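Chapter 11
Colour in small rooms

Start with the room you're sitting in. What colour are the walls? Most people get this wrong on the first go. They say white. Then they look again – cream, or grey, or a sort of tired green from the tree outside.

That's the chapter, more or less. Colour in a room is never one colour. It shifts with the light, with the wall next to it, with whatever big flat thing you put in the middle.

Before you read on, dig out your notes from Chapter 2. You'll need hue, value and saturation. If those are shaky, go back now. Quick recap anyway:

Hue – the name of the colour. Blue, orange.
Value – how light or dark.
Saturation – how strong. Slate blue is weaker than royal blue.

Two walls, one paint

Paint two walls that meet at a corner with the same tin. Stand back. One will look darker, nearly always, and often stronger too. Same paint, same roller, same day. The window hits one wall square on and only skims the other. Painters in Vurkdale used to tint the shaded wall a touch lighter to even things up. Fussy work and easy to overdo. Most stopped bothering.

Sometimes the difference is on purpose. Two tins, pale on one wall and deeper on the next, gives a small room a bit of depth.

Warm against cool

Blue and orange sit across from each other on the wheel. Put them together and both get louder. A strong orange on a big surface will pull the eye before anything else does, so the rest of the room has to be quiet – soft greys, browns, a cream trim. Black works for legs and small parts. Keep it thin.

Distance matters as well. Up close the orange is nearly all you see and the walls drop out. From across the room you get teh whole argument.
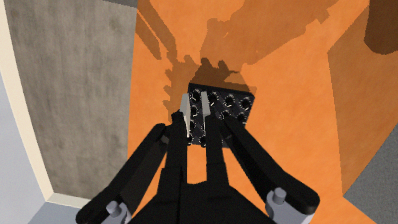
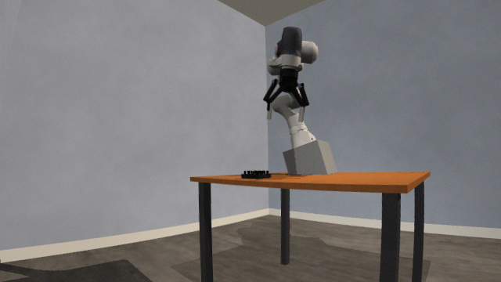 Orange tabletop, near and further off.

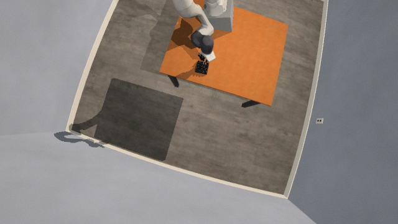 Paweena Wiriya disagrees with most of this. Her view, put to us in a long letter after the first edition, was that opposites on the wheel are a beginner's trick, that people get sick of them within a year, and that a room you live in wants neighbours – blue with green, orange with brown. She also said nobody should choose a wall colour in December, when the light flatters everything. Fair point, if you live where we do. We've kept her letter in the reader at the back.

Try both. The class at Phuthong did, same room plan, 30 students, and the arguments went on past the bell. Montri Wongsuwan's group went for opposites and then spent the next lesson toning them down.

What you'll do in this chapter

Mix a blue three ways, by adding grey, white, and a bit of orange. Keep the swatches, they come up again.
Draw a corner with two walls and a strip of ceiling. Colour it for morning, then for late afternoon.
Choose one strong colour for a table or bench and build a quiet scheme round it.
Write half a page on which scheme you'd live with. Not which looks best on paper.

Words to know: complementary, analogous, undertone, trim, accent. Undertone is the one that trips people up so we'll take it first, starting with greys that arn't grey.

Plirnunari Press – Home and Interior Studies, April 2018 – Contact the editors – Back to top

Related chapters
Light through the day
Choosing floors and trim
Undertones and how to spot them
Measuring a room without help
Case study: the Prirno flats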